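Jokum puts the brakes on the four-page parking form

Jul 20, 2021

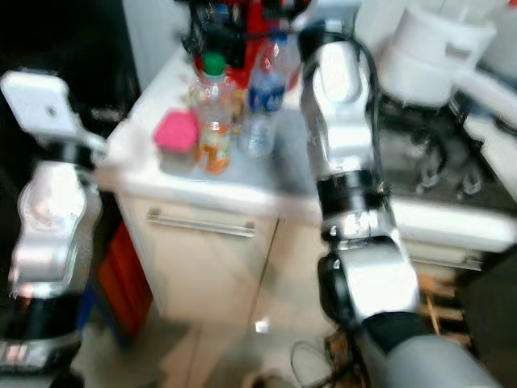 Residents of Jokum who want a visitor parking permit will soon be able to get one without listing their previous addresses, the colour of their guest's car and the name of somebody who can vouch for them both.

The town council voted 5 to 2 last night to scrap the current form, which came in at the start of last year as part of a push to make things simpler. It replaced a paper slip that people filled in at the counter and stuck on the dashboard.

Complaints started early. The town received 111 of them by the end of June, a fair effort given that the complaints form is also four pages long.

Councillor Gerd Petersen, who moved the motion, told the meeting he had tried to get a permit for his sister's visit and received it once she was back home. "She enjoyed her stay," he said. "The car spent it on the other side of the river."

Staff had defended the form in a written report, saying the extra details helped them understand how visitors were using the streets. Asked what had been learned so far, the report's authors said visitors were mostly using them to park.

Kazuhiro Higuchi, who runs the Minami bakery on the main street, spoke from the public gallery in favour of the change. He said customers from out of town had taken to circling the block while a passenger ran in for the bread, and that one regular now phones ahead so a bag can be handed through the window.

"It's good service, I suppose," Mr. Higuchi said. "But I'm a baker. I didn't open a drive-through."

The two councillors who voted no said they had nothing against a shorter form but wanted to see a study first. A study was offered as an amendment and failed, though not before 8 minutes of debate on whether it should look at side streets.

Under the new rules, residents will give their own address, the guest's licence plate and the dates of the visit. Permits will be good for up to two weeks and can be picked up at the town office or printed at home. Anyone with an application already in the queue won't have to start over, and permits issued on the old form stay valid until they run out.

The change takes effect once the bylaw has had its final reading. In the meantime, the old form still applies, and staff ask that people remember to initial every page.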